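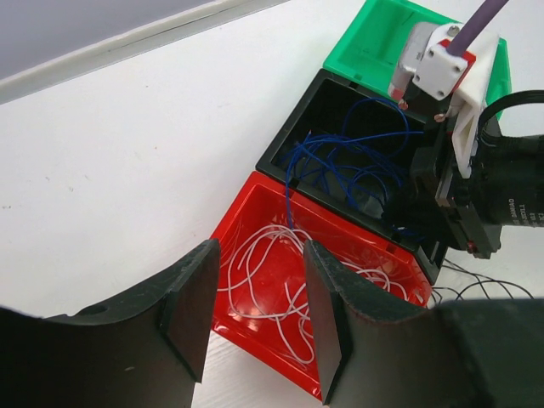
1/ Voltage drop in thin wire. Adwoa Abubakari asked why the LED strip in her hallway goes dim at the far end, so I'm putting the arithmetic in one place.

2/ Current goes out and comes back. Count both conductors. Her run is 81 feet of copper in total, supply to strip and return.

3/ 28 gauge copper is close to 65 ohms per 1000 feet. For 81 feet that gives 5.3 ohms. At 0.2 A you lose 1.05 V, and a 12 V strip mostly copes.

4/ At 2 A the same wire would need 10.5 V just to push the current through. The strip never gets to draw 2 A. Current settles lower and the strip looks bad.

5/ 18 gauge is 6.4 ohms per 1000 feet, so 0.52 ohms here. Drop at 2 A is 1.04 V. Usable. 14 gauge gets you down to 0.41 V and is a pain to fit in small terminals. 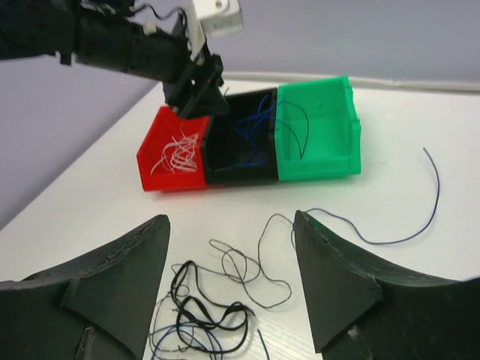
6/ Measure under load. A meter on the far end with the strip disconnected reads the full 12 V whatever the gauge, and people then blame the strip.

7/ Check the material too. Copper-clad aluminum has a good deal more resistance than copper at the same gauge. Scrape an end - silver color under a copper skin means CCA. (Tinned copper is the reverse, silver outside and copper inside.)

8/ Jytte Frandsen asks about feeding the strip from both ends. Yes, it helps, but only with drop inside the strip. The feed wire still has to be sized. Connector losses on Monday.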